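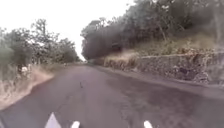

What has Tradau been approved to supply?

Galvanised steel masts, brackets and small fabricated parts for the overhead line work between Brevico and Trurley. The approval came through on 18th February and covers both manufacture and delivery to site.

Tradau has been added to the list of approved suppliers for the Brevico to Trurley electrification scheme, following an assessment of its fabrication shop and galvanising plant at Quaye. The company can now bid for orders under the scheme in its own name. Until now it has only made parts for other firms that were already on the list.

The approval is for two groups of goods. The first is main steelwork, meaning lattice and rolled-section masts, portal booms and the drop tubes that hang from them. The second is small parts steel: cantilever brackets, anchor fittings, back plates, packing pieces and the clamps used to fix earth wires. Foundation bolts are not included. Tradau has applied for these separately, and that application is still being looked at.

The assessment began in October with a check of the company's paperwork, including welding procedures, welder certificates and test records for the zinc bath. Inspectors then spent five days at Quaye. They watched a trial batch go through cutting, drilling, welding, pickling and dipping, and took pieces from it for testing by an outside laboratory. The trial batch was made up of 117 items, most of them brackets and boom sections.

Coating thickness was measured on every item in the batch. Two anchor fittings were sent back because zinc had pooled in the bolt holes, and both were cleaned out and passed at the second attempt. The inspectors also asked for a change to the way finished masts are stacked in the yard. Timber packing is now placed between each layer so that air can move through the stack and white rust does not form on the contact faces. Tradau has bought extra racking for the shorter sections.

The company's galvanising bath was lengthened last year. Before that, the longer masts had to be dipped at one end, turned and dipped again, leaving an overlap in the middle which needed dressing by hand. The standard masts for the scheme now go in at a single dip. The tallest anchor masts are still too long and will be double dipped as before, under a written procedure that formed part of the approval.

The first order under the new arrangement has already been placed. It is for 578 masts for the section of line nearest Brevico, together with the brackets and fittings that go with them. Delivery will be in lots, with the first lot due at the Brevico depot before the foundations in that section are finished. Masts will be marked at the Quaye works with a location number stamped into the base plate, so that each can be taken straight to its place along the line.

Across the whole route the scheme needs 1,825 masts. The rest have not yet been ordered, and Tradau will be competing for them with the suppliers already on the list. Orders for the middle section are expected next, followed by Trurley station and its sidings. The station area calls for portals spanning several tracks, which are heavier and take more welding time than single masts.

Tradau said in a statement that the approval was the result of two years' work at Quaye and that it would allow the company to plan its steel buying further ahead. It added that a second drilling line would be brought into use this year and that more welders were being taken on, some of them as trainees. Work for existing customers, mainly sign gantries, lighting columns and farm buildings, will carry on in the older of the two bays.

Approval lasts for three years, subject to a visit each year and to test results being sent in with every lot. Any change to the zinc supply, the welding wire or the main drilling equipment has to be reported before it is made. If a lot fails on coating thickness, the whole lot is held at the works until it has been measured again piece by piece. The same rules apply to all suppliers to the scheme.

Drawings for the small parts were reissued during the assessment, with changes to the slot lengths on two types of cantilever bracket. Tradau has confirmed that its templates have been replaced and the old ones scrapped. Brackets made to the earlier drawings for other firms are not affected, as they were fitted on the test length outside Trurley and have been accepted there.

Lorries carrying masts will leave Quaye by the north gate and use the main road to Brevico. Longer loads will travel outside the morning and evening peaks. Smaller items will be sent in crates on the company's own vehicles, with each crate holding the complete set of fittings for a group of masts. The depot had asked for this after fittings from an earlier supplier arrived packed by type and had to be sorted on site.

Subcontractors wishing to quote for transport, blasting or template making should write to the purchasing office at the Quaye works. Firms already on Tradau's own vendor list do not need to register again, but they will be asked for an up-to-date insurance certificate before any work for the scheme is given out. Details of the trainee welder places are available from the works reception.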